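4. Fitting and Aligning the Blade – Mollari 526 Rotary Paper Trimmer

CAUTION: The blade is exposed during this procedure. Lock the carriage before you begin.

4.1 Slide the carriage to the left stop and turn the lock dial to 2.

4.2 Lift the blade cover and unscrew the retaining nut anticlockwise. Place the old blade in the Surdu disposal case.

4.3 Seat the new blade with the printed side facing out. Tighten the nut by hand only.

Note – the trimmer cuts up to 20 sheets of standard copy paper. Reduce the stack for card or coloured stock.
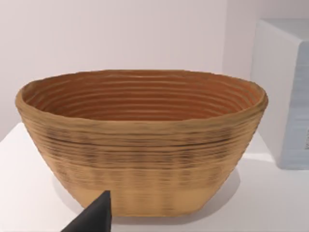

4.4 Release the carriage and make one test cut on scrap. If the edge feathers, turn the cutting strip over.

4.5 Check the cut against the 18 cm line on the grid. Adjust the side fence until the two are parallel, then tighten both fence screws.

Comments

breveck_crafts: Does the 4.2 nut fit the older Mollari base?

papertrail: Yes, same thread. Washer is different though.

inkandglue: Strip was glued down on mine, needed a palette knife.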